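工作日记　一月，星期四
记录：Dexter Marquez
内容：Bamimik 青釉，还原烧成之后的开窑记录；长石更换的试验；下一窑的准备

先写一句给同事：这一篇我用中文写，因为下次配釉的人主要看中文。如果有句子不自然，请直接在旁边改，不用问我。釉料的名称我尽量用工房里贴在桶上的名称，没有用书上的名称，这样找桶的时候比较快。

一、为什么又试一次

Bamimik 这个釉我们已经用了很久，颜色是偏灰的青，厚的地方带一点蓝，薄的地方在口沿露出胎的颜色。去年秋天以后，同一个配方烧出来的东西开始变得不一样。先是光泽太强，像涂了一层玻璃油，后来杯子的底部出现流釉，有几个杯子粘在棚板上，敲下来的时候圈足也一起掉了。

我们最初怀疑窑。后来怀疑气氛。再后来师傅说，你们去看看长石的袋子。我去看了，袋子确实换过：旧的长石用完以后，供应的人给我们送来的是 Ruchti 长石，袋子的颜色几乎一样，所以没有人注意。Ruchti 长石本身没有问题，它磨得很细，手指搓起来像面粉，旧长石搓起来还有一点沙。可是我们直接按原来的重量换上去，这是我们自己的疏忽。

两种长石的成分表我放在一起看过。新的钠多，钾少。钠多的长石熔得早，膨胀也大，所以流动和开片两个问题同时出现，在道理上是说得通的。但是成分表是成分表，我们的窑有自己的脾气，还是要烧。

今天打开的这一窑就是为了回答这个问题：如果保留 Ruchti 长石，配方别的地方要怎么动，才能回到从前的青色。

二、配方的改动

基础釉的干料每份都是 100 克。小份的好处是失败了不心疼，坏处是称量误差变得很重要，尤其是氧化铁。我用的是小天平，大天平在这个范围里跳得太厉害，早上暖气刚开的时候更不能相信。

氧化铁一律外加 2%。这个数字没有动，虽然中间有人建议减少一点，让颜色更干净。我的想法是一次只动一件事情，铁如果也动，最后我们看到颜色变了，就不知道是谁的功劳或者谁的责任。

试片的编号和改动如下。具体克数写在称料单上，称料单夹在本子后面，这里只写方向。

甲：原配方，长石直接换成 Ruchti，什么都不改。这是对照，也就是我们去年秋天以后一直在用、一直在骂的那个釉。

乙：减长石，加石英。希望釉变硬一点，不要流。

丙：减长石，加高岭土。希望同时增加铝，让釉稳住，表面也许会稍微失去光泽。

丁：减长石，石英和高岭土都加，各占一半。

戊：和丁一样，但是把一部分石灰石换成草木灰。灰是师傅自己洗的，洗过几遍他说不记得了。我知道这个试片在科学上不干净，但是大家都想看。

称料的时候我犯了一个错误：丙的高岭土先称了一遍，接电话，回来以后不确定有没有倒进去。我没有猜，整份倒掉重新称。请大家也这样做。我们以前有一次猜了，结果花了整整一个月解释一个根本不存在的现象。

三、过筛与泡料

干料先倒在水上，不是把水倒在干料上。我第一年学的时候总是反过来，碗底就会有一块怎么也搅不开的硬东西。倒进去以后让它自己沉下去，不要急，去喝茶，回来再搅。

筛过两遍。第一遍用粗的，用刷子轻轻地推，不要压；第二遍用细的。戊因为有灰，第二遍很慢，筛面上留下一些黑的颗粒，我用研钵磨了以后又放回去。师傅看见说不用放回去，那是没有烧透的炭，进窑就没有了。我已经放回去了，所以记在这里。

浓度没有用比重瓶，还是用手指蘸。指甲的边缘看得见，指纹看不见，就是我们的浓度。新来的同学觉得这种方法不可靠，我同意她的意见，但是为了和从前的试片比较，这次还是用老方法。以后如果改用比重瓶，请在那一天的日记里写清楚，从哪一份开始改的。

丙和丁放了一夜以后，底部沉得很实，需要用木铲刮。甲反而不太沉。我不完全明白原因，高岭土多的釉按理应该悬浮得更好。也许是水的问题，那天用的是外面水管的水，非常冷。先记下来，不下结论。

四、坯与上釉

坯用 Billeck 白泥，素烧以后是一种很淡的粉色，还原烧成以后是灰白。这个泥我比较喜欢，收缩均匀，拉坯的时候不容易累，修坯时碎屑是一条一条下来的。它的缺点是怕快干，把手接上去以后如果放在窗边，第二天接缝一定有线。

试片做成小的 L 形，立着的一面看流动，平的一面看积釉。每一片立面下方用针刻了一条浅沟，釉是否填满浅沟、颜色在沟里有没有变深，比看平面更容易判断。除了试片，每个釉还上了一个小杯子。杯子是从前留下来的修得不好的杯子，圈足偏厚，用来试验正好。

上釉的方式是浸。立面上半部分浸第二次，这样可以看到一层和两层的区别。浸的时间我在心里数，数得不快不慢。第一次浸完要等到表面没有水光再浸第二次，不然第一层会起来，像墙上受潮的漆。丁的杯子我等得不够，内壁果然鼓了一小块，我用手指抹平，又点了一些釉上去。那个地方烧出来有一个浅色的斑，后面会写。

擦足的海绵请每次洗干净。这次我拿到的海绵里面有钴，不知道是谁画青花以后留下的。有一只杯子的圈足边上出现了一道很漂亮的蓝线，漂亮是漂亮，可是和我们的试验没有关系。

五、装窑

用的是小的 Furkik 气窑。大窑还在等新的热电偶，我没有催，因为大窑一烧就要装满，现在也没有那么多东西。

试片放在中层，靠近窥视孔的一侧，可以拿火照子的那一边。杯子分在上层和下层。这个窑上层热，下层的还原重一些，我们都知道，所以看结果的时候不能拿上层的甲去比下层的丁。我画了一张位置图，和称料单夹在一起。

棚板重新涂了氧化铝浆。甲的试片和甲的杯子下面另外垫了一块废的素烧片，防止流下来。这个决定后来证明是正确的，至少省了一块棚板。

窑门的砖有一块裂了，在左边靠下。我用纤维棉塞住，升温的时候没有看到火从那里出来。不过这块砖应该换，写在最后的事项里。

六、烧成经过

早上六点点火，只开一个小火，窑门留一条缝，让水气出来。坯虽然是素烧过的，但是上釉之后吸了不少水，前一晚又冷，摸杯子底还是凉的。等到放在烟道口的小镜子不再起雾，才把门关上。

前半段没有什么可以写的，氧化气氛，升温平稳。同事在旁边修他的辘轳皮带，我把从前的试片按照颜色重新排了一遍。有一些试片背面的字已经看不清楚了，铁红写的字在还原以后变黑，又和胎上的铁点混在一起。建议以后都用针刻，然后再涂铁红，这样两样总有一样看得见。

素烧温度过了以后开始还原。我的做法是先关一点烟道闸板，看窥视孔的火。火出来是软的、橘色的，长度不要太长，就是可以的。如果火是黄的、冒黑烟，还原就太重，炭会留在釉里，青色会变得很脏。去年有一窑就是这样，我当时以为黑烟多说明还原好，师傅没有说我，只是让我自己去擦那一窑的杯子。

中间有一段温度不动。大约半个多小时，表上的数字上去一点又下来一点。我先想加气，忍住了，把闸板打开一点点，温度就开始走了。这是老问题：还原太重，燃料没有烧完，热都从烟囱出去了，加气只会更慢。我写出来是为了提醒自己，因为每一次我的手都先去找气阀。

后段轻还原，一直保持到最高温。最高温表上是 1264 度，到了以后保温，火锥弯得刚刚好，尖碰到底座，但是没有趴下去。表和火锥的意见这次比较一致。热电偶的位置偏上，下层应该低一些。

关火以后开了一会儿烟道，让温度快一点降下来，离开最容易长晶的那一段，然后全部封死。如果这一步慢，青釉表面会有一层雾，对光看像呵了一口气。有些人喜欢那种效果，Bamimik 不要。

开窑等到手可以放在门砖上才开。上次我们着急，把门开了一条缝，听见里面叮叮地响，那个声音我现在还记得。

七、结果

甲。和预料的一样。立面两层的部分釉全部流到下面，浅沟被填平，底下的素烧片和试片粘成一块。平面上积得很厚，颜色是好看的蓝青，可是布满了细的开片。杯子的口沿几乎没有釉，摸起来有些粗。光泽强，灯的影子在上面非常清楚。

乙。流动停住了，立面的釉下缘有一道很圆的边，离足还有距离。颜色接近从前，但是偏冷，缺少一点灰。开片减少。用放大镜看，釉里有许多小气泡，大小比较均匀，所以整体看起来柔和。杯子内底有两个针孔，可能是坯上有灰尘，也可能是石英加多以后釉变得太稠，气出不来。

丙。表面失去光泽，比我想的更多，像蛋壳。浅沟里没有变深，颜色比较平。不开片。如果有人要做碗的外壁，丙其实很舒服，拿在手里不滑。可是它不是 Bamimik。我建议另外给它一个名字，单独放一个小桶。

丁。这一片最像。我把从前的老试片拿来放在窗边一起看，一层的地方几乎分不出来，两层的地方新的稍微绿一些。立面流动很小，浅沟里颜色变深，边缘过渡自然。下层的杯子比上层的好，上层那只略微发亮。内壁那个补釉的地方有一个浅斑，前面写过原因，不算釉的问题。开片只在杯底积釉最厚的地方有一点，出窑当天没有，第二天早上才看到。所以请大家不要在出窑当天就写“不开片”，我自己从前也写过很多次。

戊。大家最喜欢戊。釉里面有细的流纹，像雨后的玻璃窗，颜色偏黄绿，和青没有什么关系。立面上有几个小黑点，很可能就是我放回去的炭粒，师傅看了以后没有说话，只是笑。这个釉不能重复，因为灰用完了，洗灰的记录也没有。如果要继续，先要把灰的事情做好。

简单的试验也做了一些。把甲和丁的碎片放进冰箱，再倒上开水，来回几次。甲的开片变密，丁没有看出变化。又把丁的试片泡了一夜醋，早上擦干，泡过的一半和没有泡的一半在灯下看不出界线。这不能代替正式的检测，卖的食器还是要送检，可是至少知道值得往下走。

八、关于颜色的讨论

中午吃饭的时候讨论得很热闹，我把不同的意见都写下来，免得以后每个人都说自己当时就是这样想的。

一种意见是，丁已经可以用了，马上配大桶。春天的订单里面有一套茶具，客人指定要旧的青色，时间并不宽松。

另一种意见是，偏绿的问题要先解决。偏绿可能来自铁，也可能来自钛。新的高岭土我没有查钛的含量，这是应该查的。如果是钛，那么减少铁没有用，颜色只会变淡，绿还是绿。从前配方里高岭土少，所以看不出来，现在加多了，这个问题就出现了。

师傅的意见是看胎。他说 Billeck 白泥最近这一批比从前白，从前的青有一半是胎的灰从下面透上来的。他拿了一只旧杯子，沿着敲开的断面给我们看，断面确实比新的深。我以前只想釉，没有想到这一点。如果他说得对，那么同样的丁放在从前的泥上，颜色就会回来，我们手里还有一点从前的泥，正好可以试。

我自己倾向于先试泥，再查高岭土，铁放在最后动。

还有一件小事。看颜色的时候请统一在北边的窗下看。桌上的灯管偏绿，同样的丁，在灯下看和在窗下看，像是两个釉。有两位同事为了这个争了半天，后来发现一个站在灯下，一个站在窗边。

九、工作台与清理

配釉的桌面擦过了，用湿布，没有扫。请不要干扫，石英的粉尘看不见，但是对肺很不好，这句话我在每一本日记里都写，以后还会写。口罩的滤棉已经换新的，旧的请不要放回盒子里。

试片的背面都刻好了编号，按甲乙丙丁戊的顺序放进浅木盘，盘子在架子中层。戊的杯子有人想拿走用来喝水，请等送检以后再拿。

洗桶的水不要倒进水池，倒进沉淀桶。沉淀桶差不多满了，上面的清水可以舀掉，下面的泥晒干以后当作杂釉。去年的杂釉烧出来是一种深褐色，用在花盆外面很合适，也有人专门来问。

小天平用完以后请盖上罩子。今天早上秤盘上有一点白的粉，归零以后看不出来，可是这种习惯会把误差带到下一个人那里。 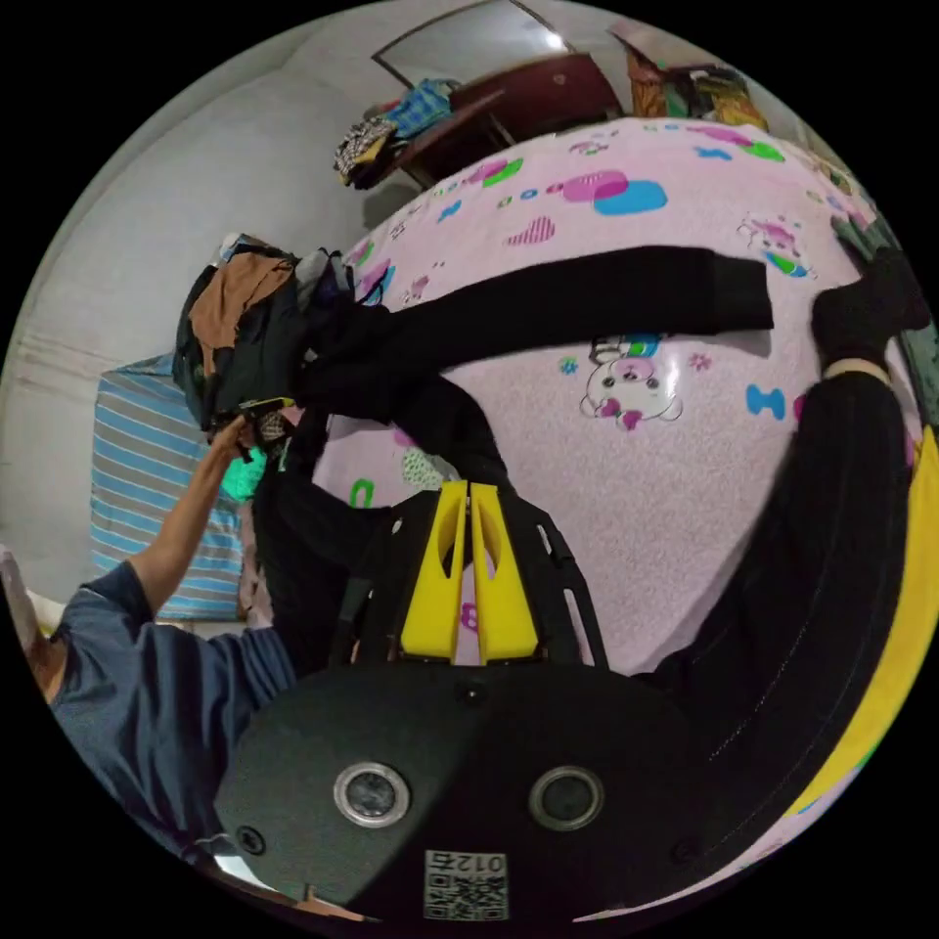
十、下一窑的准备

泥的对照。用从前剩下的泥和现在的 Billeck 白泥各做一组试片，形状一样，厚度尽量一样，只上丁。两组交叉着放，上层和下层都要有。素烧也要放在同一窑里，不然又多一个变数。

高岭土。给供应的人写信，请他们把最新一批的成分表发过来，特别是钛和铁。信我来写。如果到下周还没有回信，就打电话，打电话请中文比我好的人打，上一次我在电话里把“高岭土”说了好几遍，对方一直以为我要买别的东西。

乙的针孔。重新上一次乙，坯先用湿海绵擦过，浸得薄一点。如果针孔没有了，就是灰尘；如果还有，再考虑保温加长。乙虽然不是首选，可是它的气泡很好，我不想这么快放弃。

丁的厚度。这一次只有一层和两层。茶具的内壁我们平时上得介于两者之间，所以要做一只真正的茶杯，用真正的手法上釉，不要只看试片。试片总是比杯子听话。

灰。请师傅下次洗灰的时候叫我，我来记录：什么木头，泡几天，换几次水，过什么筛。师傅说灰没有什么可以记的，每次都不同。我说正是这样才要记。他答应了。

窑门的砖。左下那一块要换，库房里有旧的轻质砖，锯一下就可以。锯的时候在外面锯，戴口罩。

长石的袋子。今后每次来料，先在袋子上写到货的月份，再和旧袋子比一比名字，不要只看颜色。旧料剩下的一小袋请不要用，留给对照试验，我已经用红绳子扎好，放在釉料柜最下面。

茶具的客人。先不要答应日期。可以告诉她试片有进展，如果她愿意，请她来北窗下面看丁和老试片。她的眼睛很好，上次是她先发现颜色变了，比我们早。

补充，晚上写的：离开以前又看了一遍丁的上层杯子，外壁靠近把手的地方有一小片比别处薄，露出一点胎。那里是我用手指捏着浸釉的位置，应该用夹钳，或者浸完以后补一点。位置图上已经标了。

同事的批注请写在右边的空白处，用铅笔。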